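Home | Guides | Spare parts | Recipes | Contact

Getden Seasoning Grinder: Set-up and Use

Section 4. Grinding, blending and storing dry seasonings

4.1 Before first use

1. Remove the grinding cup, the blade plate and the lid from the carton. Leave the base unplugged.
2. Wash the cup and the lid in warm water with dish soap. Wipe the blade plate with a damp cloth. Do not soak it.
3. Dry all parts fully. Let the cup stand open overnight if the kitchen is humid.
4. Grind two tablespoons of uncooked white rice for 11 seconds and throw it out. Repeat until the rice powder comes out with no gray tint.
5. Wipe the cup with a dry paper towel.

Note: A faint smell of warm plastic is normal during the first few runs. If it continues after the rice has been changed several times, stop and contact the service desk.

4.2 Toasting whole spices

Whole cumin, coriander, fennel, mustard seed and black pepper grind more evenly after toasting. Smoked paprika, dried garlic, onion flakes and nutritional yeast should not be toasted.

1. Set a dry, heavy pan over medium-low heat.
2. Add the seeds in a single layer.
3. Shake the pan every few seconds. Remove the seeds when the smell becomes strong and the color has turned one shade darker.
4. Tip the seeds onto a cold plate at once. Seeds left in the pan go on cooking and turn bitter.
5. Wait until the seeds are at room temperature before loading the cup.

CAUTION: Hot seeds release steam inside a closed cup. The powder will cake on the walls, and the lid may be hard to remove.

4.3 Loading and grinding

1. Fill the cup to the lower line for hard spices, or to the upper line for dried leaves.
2. Fit the lid and turn it clockwise until it clicks.
3. Plug in the base. Press and hold the lid switch.
4. Grind in short bursts and shake the base gently between bursts. For a coarse rub, two or three bursts are enough. For a fine powder, continue up to the limit in the table of run times (4.6).
5. Release the switch and wait for the blade to stop.
6. Unplug the base. Let the powder settle for one minute before opening the lid.

CAUTION: Ground chili dust irritates the eyes and throat. Open the lid away from the face and keep a window open. Wash hands before touching the eyes, including after gloves have been worn.

Cinnamon bark must be broken into pieces shorter than a thumbnail. Whole nutmeg and dried turmeric root are too hard for the standard blade plate and will chip it. Use a hand grater, or fit the hard-root plate (part 3659). 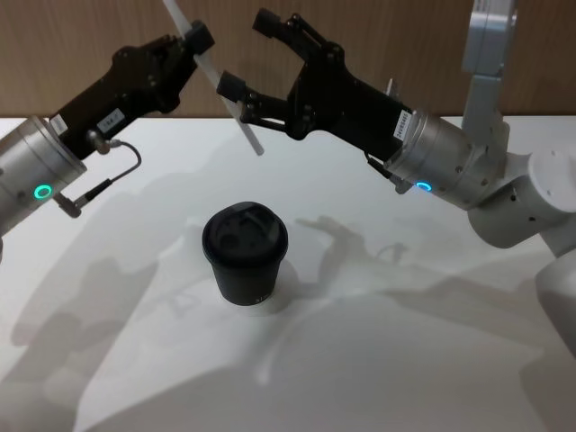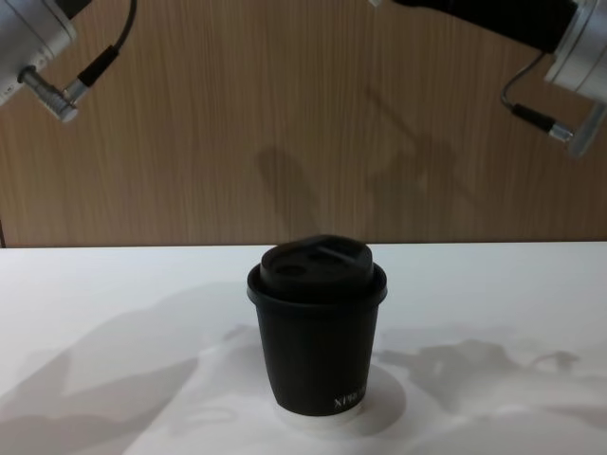

4.4 House blend

The blend below was worked out by Azucena Gallegos for the Semaan kitchen and has been kept in the manual since the first printing. It suits roast potatoes, zucchini, beans and plain rice. Quantities fill the cup to the lower line.

Cumin seed, toasted: 2 tablespoons
Coriander seed, toasted: 1 tablespoon
Black peppercorns: 1 teaspoon
Smoked paprika: 1 tablespoon
Dried oregano: 2 teaspoons
Garlic granules: 1 teaspoon
Fine salt: 1 teaspoon (optional)

1. Grind the cumin, coriander and pepper to a medium powder.
2. Add the oregano and grind for one burst.
3. Stir in the paprika, garlic and salt with a dry spoon. Do not run the blade again. Paprika heats quickly and loses color.
4. Pass the blend through a sieve and return the coarse pieces to the next batch.

Note: Leave the salt out if the blend will be used with soy sauce, stock cubes or miso.

4.5 Storage

Use glass jars with a tight lid. Fill each jar nearly to the top and write the contents and the month (for example, February) on the label. Keep jars away from the stove, the dishwasher vent and direct sun. Do not shake a jar over a steaming pot. Spoon the amount needed into a dry dish first.

Ground blends hold their flavor for two to three months. Whole seeds keep much longer. A blend that smells of very little when rubbed between the fingers is still usable in long-cooked dishes, at a higher dose.

4.6 Run times

Dried leaves: 5 seconds
Soft seeds (fennel, cumin): 11 seconds
Hard seeds (pepper, allspice): 19 seconds

Rest the motor for 2 minutes after each full run. The thermal cut-out will trip if the rest period is skipped. If it trips, unplug the base and leave it for half an hour. The cut-out resets without any action by the user.

4.7 Removing odors

1. Grind a spoonful of rice with a pinch of baking soda.
2. Empty the cup and wipe it dry.
3. For clove, cumin or chili, repeat once and leave the cup open until the next day.

Do not use lemon juice or vinegar on the blade plate. Acid dulls the edge and marks the finish. Stains from turmeric or paprika on the lid do no harm and fade with washing.

Continue to Section 5, Wet pastes and nut butters.

Text revised by Yareli Chávez. Getden Kitchen Products, service desk open Tuesday mornings. Copyright Getden. All rights reserved. Back to top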